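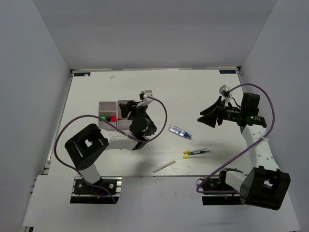

Bench notebook, July, late morning – sorting trays

Back on the trays this morning. I pulled out the small white one with the raised dividers, because it's the one I keep reaching for anyway, and dropped two balls in to start with, the bright green and the red-pink. They're both in the lower-left compartment, green on the left. Against all that white plastic they practically glow, and I can pick them out from the doorway without my glasses (a big step up from the beige beads we tried before!).

Things I want to remember about the tray itself. The dividers are tall enough that a small ball stays put if you bump the table, at least it did the times I bumped it with my hip. The plastic picks up fingerprints, so wipe it with the soft cloth and keep the blue scourer well away from it. The Witau tray is deeper and I like it for screws, but for balls it's a pain – you end up fishing around with two fingers.

Ordered 48 more balls from Fisley, mixed colors. I asked them to leave out white and pale gray, for obvious reasons. If they send white ones again they can go in the Kirui box with the odds and ends.

Board needs a wipe. There's a fleck of something light on it, up below the left-hand blue label, and I keep noticing it and then not getting the cloth. Both labels are still stuck down in the far corners, so leave those alone when you clean, please. I peeled one off the old board by accident and getting the glue residue off ate up most of an afternoon.

Left the tray a bit left of center for now. I go back and forth on this. Dead center looks tidier but I like the open space on the right for tipping things out.

To do:
- cloth, fleck, see above
- wash the spare trays, 3 of them in the sink
- find the lid for the Kirui box
- ask Iltside if they still make the tray with rounded corners

Comments (3)

benchrat27: We have the Iltside one with rounded corners. Much easier to scoop out of, but the dividers are lower and ours roll over the top.

mossy_drawer: Try warm water and a drop of dish soap for the fingerprints. Worked on my white trays.

tinlid26: Did Fisley send white ones again?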